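Is a 49 trial tidying result worth building on?

Posted in Methods and Reproducibility
Tags: manipulation, evaluation, household tasks, imitation learning

Nelu Roman

I'm trying to decide whether to base the next few months of my project on a result I don't entirely believe, and I'd like other opinions before I go to my supervisor on Saturday and say something I regret.

The method is the one Menon has been showing, where you train a policy on a big pile of mixed household demonstrations and then "anchor" it with a small set from the target home. The write-up says 3,000 demonstrations in the general pile and 1,106 in the anchor set. Calling 1,106 a small set already bothers me a little, but fine. The test task is putting slippers on a two-level rack. They report 49 trials, and the anchored policy beats the plain one by a wide margin. The plain one mostly fails at letting go: it gets the slipper to the shelf and then drags it off again when the hand comes back.

My problems with it, in no special order.

The trials were all run on one rack. The write-up talks about "shoe storage" in general all the way through, and the one rack turns up in a footnote.

Success is scored by a person watching, and the rule is that the slipper is "resting on the shelf at the end of the episode." It doesn't say which way round. I can think of a lot of ways for a slipper to rest on a shelf that I would not accept from a ten year old.

The two policies weren't run on the same day. The plain policy was run first, all of it, and then the anchored one. If somebody bumped the rack or a camera in between, or just got better at resetting, that goes straight into the result.

We have a similar setup in our lab, one arm with a hand and the other with a gripper, and I could rerun the thing in December. That would cost me most of the month. Has anyone here tried to reproduce it? And if you have, did the gap between the two policies hold up?

I've read the Flendlow thread on grasp evaluation already, so please don't just link me to that.

Domnica Olteanu

I ran a version of this at Vumbridge, so I can give you half an answer. The gap was there. It was a good deal smaller than theirs, and it moved depending on how we scored.

We started with their rule, resting on the shelf and nothing else. Under that rule both policies looked decent and the anchored one looked better. Then Nathalie, who had been doing the scoring, asked what she was supposed to do with a slipper that ended up on its heel. Under the rule it counts. It's on the shelf, it isn't moving. She'd been marking them as successes and feeling worse about it as the week went on. 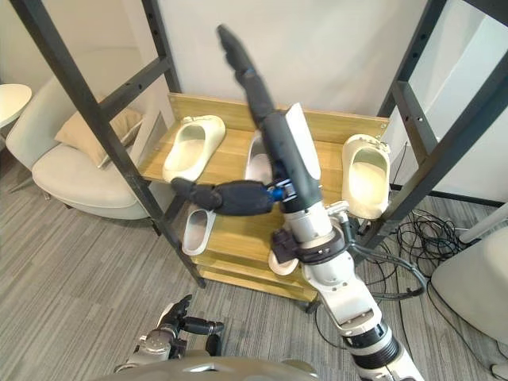 Domnica Olteanu

Look at the right end of the upper shelf. One slipper is standing on its heel, tipped up against the rack with the sole facing out, and the one at the left end is lying flat with its open toe to the front. By the published rule those two get the same score. I wouldn't want to sell anybody a system on that basis, and I wouldn't want to compare two policies on it either, because a policy that jams things upright against the wood and a policy that lays them down have learned different things.

So we rescored everything from the recordings with a second rule on top: sole down, whole slipper on the board. Both policies lost points. The anchored policy lost more than the plain one, which surprised us, and the gap shrank. My guess is that the anchor demonstrations had some sloppy placements in them and the policy copied those along with the good ones. I can't prove it. To prove it you'd have to go through the anchor set by hand, and I haven't had the stomach for it.

On your other points.

One rack: yes, it's a real weakness, and we had it too. I wouldn't claim anything about shoe storage from our runs. I'd claim something about that rack.

Order of runs: this is the one I'd go after first. It costs almost nothing to fix. Shuffle the order beforehand, write the list down, and have somebody load the policy without telling the person who scores. We did that for the second batch only, and I trust the second batch a lot more than the first.

The hand is also a bigger piece of this than the write-up lets on. With long fingers you can be done placing and still have a thumb out across the shelf below. What happens on the way out matters as much as what happens on the way in, so score the retreat separately. If a slipper was fine at release and wrong at the end of the episode, you want to be able to see that in your table. In theirs you can't.

Would I spend December on it? I would spend a week on it. Run a small shuffled batch with the strict rule and see if there's any gap left. If there is, carry on.

Costel Voicu

I think you're both being too hard on it. We've used anchoring on Mudema for drawers and cups and it works great, the difference is obvious as soon as you watch it run. You don't need a statistics degree to see one robot doing the job and the other one fumbling.

49 trials is plenty for a real robot. People publish with 20. Just use the anchored version and move on, your supervisor will thank you.

Comments on this reply

Nelu Roman
How many trials did you run for the cups, and did you run the plain policy too or only the anchored one?

Costel Voicu
Only the anchored one, the plain one was clearly going to be worse so there was no point.

Domnica Olteanu
Then you don't have a difference to be obvious, Costel. You have one policy that you like.

Costel Voicu
It picks up the cups.

Haruna Fukuda

I'd put the question a bit differently from Domnica, though I agree with nearly all of what she wrote.

49 is a strange number. If it was split evenly between 2 policies it would be an even number, so either one policy got an extra trial or something was thrown out. Does the write-up say which? I went through it twice and couldn't find it. There may be an innocent reason, such as a hardware stop that got dropped. But if trials were dropped, I want to know who decided and whether they knew which policy was running at the time. A couple of failures moved out of one column can do a lot at this size.

Also ask what the trials start from. An empty rack and a rack with slippers already on it are separate tasks. With a crowded shelf the arm has less room, it hides part of what it's working on from the camera, and an earlier mistake is still sitting there when the next slipper comes along. If they filled the rack one slipper at a time and called each slipper a trial, then the trials aren't independent, and 49 is really a much smaller number of full racks. I suspect that's how it was done, from the wording, but it is only a suspicion. Write to them and ask. I've had decent luck with one short email containing one question.

What I'd want from your rerun, if you do it:

Decide the scoring rule before the first trial and don't touch it. If you find you hate it, keep it anyway and add a second column.

Have two people score from the recordings, separately, and report how often they disagree. Slippers are soft and half of these calls are judgment calls.

Keep every trial in the table, including the ones where a cable snagged or someone had to hit stop. Mark them however you like.

Train a third policy with the same amount of extra data from some other home. This is the comparison I miss most. At the moment we can't tell whether anchoring helps or whether adding 1,106 demonstrations of anything helps.

The last one is expensive and you may not be able to do it in a month. If you can't, I'd still run the rest, but then be careful with the word "anchoring" in your own title.

As for building on it, I wouldn't yet. I also wouldn't tell your supervisor it's wrong, because you don't know that either.

Comments on this reply

Nelu Roman
I hadn't noticed the odd number at all. I've sent them an email asking how the trials were split and whether the rack was cleared between them. I'll go with Domnica's one week version first, strict rule, shuffled, with the release and the retreat scored separately. The third policy will have to wait until I know whether I get more robot time.

Domnica Olteanu
If they answer, please post it under this. We never asked, and we should have.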